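4.2 Sorting of small items, table 3

Mwende Shirima and Elibariki Mwakyusa prepared the test table next to the living room. Small toys and household items were grouped on the printed cloth, with the desk lamp kept toward the side. 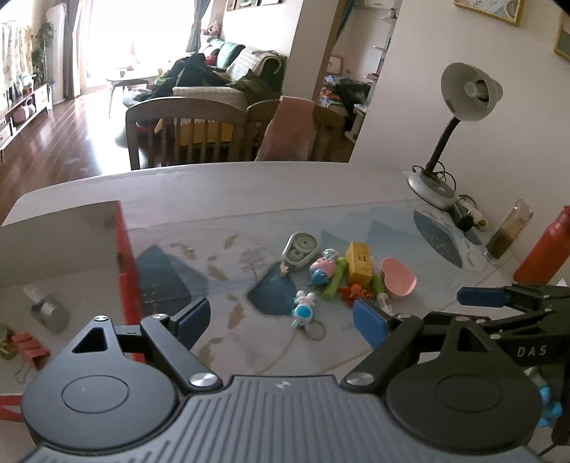 Figure 9. Toys on the mountain-print cloth, chairs and sofa behind.

Items were sorted by size first, then by material. Key rings stayed attached to their figures. Small jars and cartons formed a separate class.
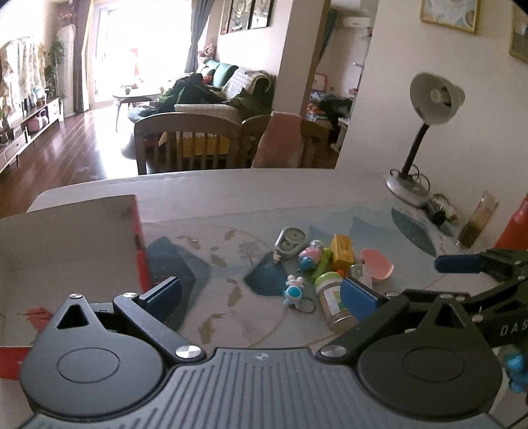
Why was size used before material?
Size set the choice of box, and material only affected the order of packing within it.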